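Folded Paper Lanterns: My End of Term Craft Project Report
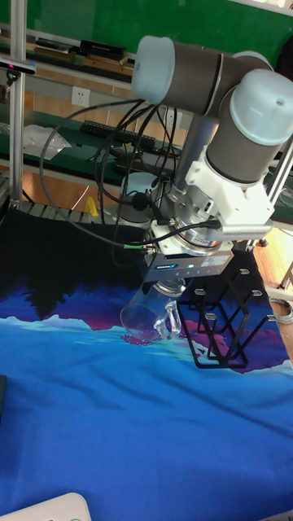 Eugénie Rey told me after the first round that my folds were lovely but my paper was way too heavy, and had I thought about vellum? I hadn't! So that's where this project really got going.

My plan was a string of 8 lanterns for the Stindham hallway, each with a scored body, a scalloped top and a little punched window. I started with the Auer cardstock because I already had a stack of it (and I love that mustard color), but it cracked along every score line. Ugh. I switched to vellum for the panels and kept the cardstock just for the rims, and wow, what a difference!

I used the Drollesska pattern and shrank it to fit. Scoring took forever. I punched 963 tiny holes, which I know because I had to write it in my log, and my thumb still remembers. Glue showed through the vellum, so I went with thin double-sided tape and hid it under the rims.

Next time I'd cut all the windows before folding anything. I'd also like to try a star shape, maybe in the pale green from Purbridge, with some ribbon on the bottom.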